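3.2 Simulated rooms

The arm described in Section 3.1 was built on a workbench in a shared workshop in Pukitetti, where floor space is limited and no bathroom is available for driving the base around. Navigation and approach poses were therefore tuned in simulation before each hardware session. We used Simard, a small scene loader written for this build, on top of a standard rigid-body engine. Rooms are assembled from a library of fixtures, and the small items placed on them are drawn again for every episode.

Of the 700 episodes generated in September, 300 use bathroom layouts. These were kept sparse on purpose. The Buvero base is wide for a home-built platform, and early runs in cluttered rooms ended in contact with furniture so often that the logs said little about the planner. Figure 4 shows a layout with a toilet near the corner, a dark green bin on a two-legged stand close to the long wall, and open floor in front of them.

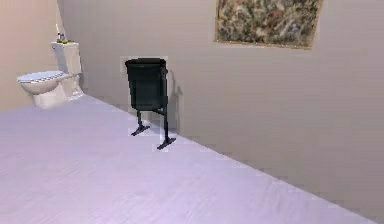
Figure 4. Bathroom layout, raised viewpoint. Small objects are placed on the toilet tank lid.

3.3 Collision geometry

Thin parts caused most of the trouble. The bin stand has narrow legs ending in flat foot plates, and the default convex hull filled the gap between the floor and the bin body. The planner then treated the whole volume as solid and rejected approaches that the real base could make. We replaced the hull with one cylinder for the body and separate boxes for the legs and plates. Planning time rose by 19 ms per query, which we accepted.

Objects on the tank lid keep their visual meshes but collide as simple boxes. Wall pictures have no collision shape at all, as the Prolunura wrist cannot reach them from any base pose.

With the revised shapes, 591 of the 700 episodes ended at a valid approach pose. The remaining episodes were replayed by hand. Most stopped at a foot plate, where the base turned too early and its rear caster crossed the plate edge. Increasing the turning margin at the rear of the base is discussed in Section 4.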